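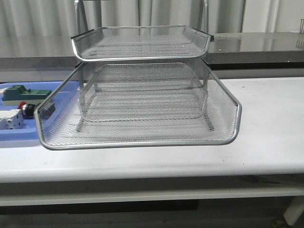

Fig. 1. Two-tier wire-mesh desk organizer, both trays empty. Shallow blue plastic tray to the left.

Office Practice 2698
Handout 2: Paper on the desk — trays, tiers, what goes where
Kondow Adult Education, Strand building
Notes: Arvid Bakke
February 16, 2024

Read before class. Bring a pencil and a stack of your own paper from home, real stuff, mail and receipts and whatever is on the counter. No clean printouts please, it doesn't work with clean printouts.

Left over from last time

We got as far as the three kinds of paper and then ran out of time. Quick version:

Live paper. Someone has to do something with it. A bill, a form with a blank line on it, a note saying call back.
Resting paper. Done with for now but you'll need it again within a month or so. Price lists, the phone sheet, a contract you're in the middle of.
Dead paper. File it or throw it out. Should not be on the desk at all.

Most of the questions afterward were about resting paper. Yes it's a fuzzy group. If you pick up a sheet and can't name the day you'll use it next, call it dead and move on. You can dig it out of the file if you were wrong.

The organizer

Two tiers, mesh, silver. Same general type you'll find in half the offices you walk into, so learn on this one. Look at how the tiers sit. Lower tray is wide and comes forward toward you, upper tray sits farther back. So from the chair, your hand reaches the lower one first. Keep that in mind for everything below.

Mesh versus solid: you can see through mesh. Good and bad. Good — one sheet left lying in the bottom still shows from the side. Bad — anybody at the desk can see there's paper in there and maybe read the top line. Pay slips, medical notes, anything with an account number goes in a folder first and then the tray. Folder closed. We had a long argument about this in the September group and I haven't changed my mind.

Mesh also lets dust through. Wipe the table under the lower tray when you wipe the rest.

Thin things slip or catch in mesh. Paper clips poke through it and get stuck, business cards go down the side and bend. Put these in a shallow tray of their own beside the organizer, like the blue one in Fig. 1. Low sides, so you can pick up a clip without fishing for it.

What goes in which tier

Lower tray: live paper. Close to the hand, gets handled every day.
Upper tray: resting paper. You go to it a couple of times a week.
Side tray: small items only. Clips, cards, stamps, the odd key. NO paper in the side tray, once one receipt goes in you get thirty.

Some books tell you to do it the other way around, In on top and Out on the bottom. That's a different system, made for desks where somebody else drops off your paper and someone picks it up again. If you work in a place like that use their system and don't fight it. For a desk where one person does the lot, live and resting works better than in and out. My opinion, but I've watched a lot of desks.

Ingegerd Nyberg, who taught this course before me, used upper for live. Her reason was that the top tray is nearer eye level so you get nagged by it. Fair point. Try it both ways during the exercise and see which one you stick to. I don't grade on this.

Where it goes on the desk

Opposite side from your writing hand, open front facing your chair. Right-handed people, organizer on the left. Left-handed, on the right. Phone goes on the other side from the organizer or the cord drags across the paper.

Not behind the screen. Seems like a good use of the space and then you never look at it again.

Leave a clear patch in front of the lower tray at least the size of one sheet laid flat. You need to pull paper straight out and set it down. If there's a mug there you'll lift the paper over the mug, and sooner or later, well.

Leave some air behind it too if there's a curtain or blinds. Fabric snags on wire.

How full is full

Rule for class: 16 sheets in the live tray at the end of the day, that's the ceiling. Above that you stop and sort. For the resting tray we say 200 sheets, and that is a lot, most of you won't get near it. If you do get near it then what you have is a filing cabinet and you should be looking at folders.

Folders count by what's inside, before anybody asks. A folder with nine sheets is nine sheets.

Stapled sets also count by sheet. I know, I know.

Setting up from empty

Start with both trays bare. Always. People want to "tidy what's in there" and it never gets done, the old bottom layer stays put and new stuff goes on top of it. Take everything out, all of it, onto the table.

Steps:

1. Everything out. Trays bare, side tray tipped out too.
2. Wipe trays and table. Dry cloth for mesh, a damp one leaves fluff.
3. Put the organizer where it's going to live. Sit down. Reach for the lower tray without leaning. If you have to lean, move it.
4. One pile of paper in front of you, face up. Don't pre-sort.
5. Take the top sheet. Live, resting or dead. Say it out loud if you're working in pairs.
6. Live goes in the lower tray, resting in the upper, dead on the floor to your left or in a box.
7. Next sheet. Don't read past the first paragraph!
8. When the pile is gone count the live tray. Over the ceiling, go through that tray once more.
9. Dead pile: shred, recycle, file. Before you stand up.

Step 7 is where the time goes. You find an old letter and read the whole thing and there goes ten minutes. First paragraph, decide, down.

Step 9 is the one that gets skipped. A dead pile on the floor overnight is back on the desk by the next afternoon, I have seen it so many times.

Labels

One word each if you can. LIVE and RESTING are fine but if the words feel silly use NOW and LATER. Or a color. The label hangs on the front rim, with mesh there's not much flat surface to glue to so use a tie-on tag or a clip-on holder. Plokix holders are in the supply cupboard, second shelf, take what you need and put the box back. Tape on wire peels off in a week and leaves gum.

Don't label the side tray. You can see what's in it.

Daily routine

Morning: lower tray, lift everything out, flip through once, put what you'll do today on top. Back in.
During the day: new paper goes straight in the lower tray. Not on the keyboard, not on the chair.
End of day: count. Anything finished comes out, goes to resting or dead.
End of week: upper tray, flip through once. Pull what's gone stale.

Takes a few minutes a day once you have it going. First week is slower, expect it to be annoying.

Case: Zokby

We'll use this one in class so skim it now.

Zokby is a small repair shop, one front desk, two people sharing it in shifts. Paper coming in: repair tickets, parts invoices, customer notes, delivery slips. They had a two-tier organizer with one tier each, morning person on top and afternoon person on the bottom. Sounds fair. What happened — a ticket opened in the morning sat in the morning tray, the customer came by in the afternoon, and the afternoon person didn't look in a tray that wasn't hers. Tickets got written twice. One invoice was paid twice, which is how the owner noticed.

They changed to tiers by kind of paper, both people using both trays, with a slip of paper on top of the live tray at changeover listing anything odd. Delivery slips moved out of the trays altogether and onto a clipboard by the door.

Think about:
Why did the person-by-person setup feel right to them at first?
Where would you put the customer notes, live or resting? Does it depend on the note?
What if a third person joined the desk? More trays or the same two?
Was the clipboard a good move, or did they just make a new place to loose things?

Exercise in class

Pairs. One organizer per pair, one side tray, both your stacks of paper mixed together. Yes, mixed. Cover anything private before you come or leave it at home.

Round one: sort with live in the lower tray. Round two: everything out again, sort with live in the upper tray. Switch who holds the paper between rounds. Write down one thing that got in your way each time, a sentence is plenty.

Then leave the desk, walk to the window and back, and have your partner ask you for one particular sheet. See if your hand goes to the right tier. If it goes to the wrong one both times then your labels need work.

To hand in

Half a page, handwritten ok. Your own desk or kitchen table or wherever your paper lands. Where would the organizer stand, what goes in which tier, what goes in the side tray, how many sheets were live when you started. A rough sketch from above helps a lot, doesn't have to be pretty. Mark the chair and your writing hand on it.

If you don't own an organizer use two box lids, one set farther back on a couple of books. Works fine for homework.

Next handout: folders, tabs, and naming things so that another person can find them. Bring a pack of plain folders, cheapest you can get. Organizers go back on the long table empty when you're done, clips and cards out of the side trays too.

Questions, catch me in Strand before class or leave a note in my box at the front office. — A.B.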